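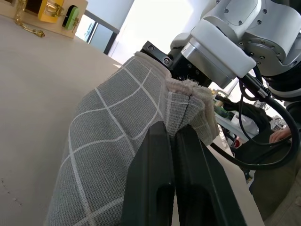
Rhiannon Cadwaladr wrote to ask whether the Evus two-arm kit can really cope with kitchen towels, or whether it only likes the stiff, well-behaved cloths you see in sales videos. It's the question we get more than any other, so it goes first.

Can it handle soft, floppy towels?
Yes, and waffly, coarse weaves are among the easier ones, because the fingers find a fold to pinch without much hunting. One arm takes a corner from above while the other works lower down near the hem. Very thin, slippery cloth is harder, and we'd ask you to send us a sample before you order – we're always happy to try one and tell you how it went.

Do frayed hems cause trouble?
Now and then. A loose thread can catch between the fingers, so give older towels a quick trim if you have the patience for it. We rarely do ourselves, I'll admit.

What are the fingers made of?
The green ones are plastic and come with the Jiltwood finger set. They are matte, which helps a little with grip, and you can swap them in a few minutes with the hex key from the box. Spare pairs are $80.

How much room do I need?
A sturdy table that both arms can reach across, plus space at the side for the cables. Please leave the loops generous! People love to tidy them up tight against the arm, and then the wrist can't turn all the way.

Does it need teaching for every new towel?
Usually not for every one. The Allia software starts with 546 recorded folds, and most homes and small laundries add a handful of their own in the first week. If your towels are an unusual size, plan on an afternoon with a pot of coffee.

What does it cost?
The kit without arms is $1305, shipping included within the lower 48. If you already own a pair of Duggan arms, you have most of what you need. Other arms may work too, so write to us with the model and we'll look it up for you.

Can I send it back?
You have 7 weeks, and we would much rather hear from you in the first one if something isn't right.

Last updated Jan 17, 2022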